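Clemard planner talk: notes for the kitchen section

Start with the problem. The planner has to get the arm past an open cabinet door in our simulated kitchen. Pause on the slide.
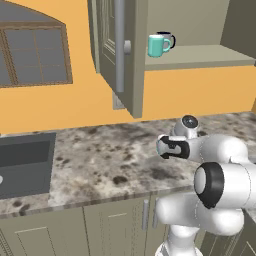

Page 28

Point out the door and the two mugs on the shelf. The door goes into the collision model as its own body. The planner gets 748 samples per query, then 52 smoothing passes. Say that the Clandley build used 100 and ran slower.

Next slide: small teal cup on the counter, fingers open.

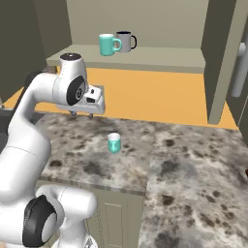 Perception

Mention that mug poses come from the simulator for now.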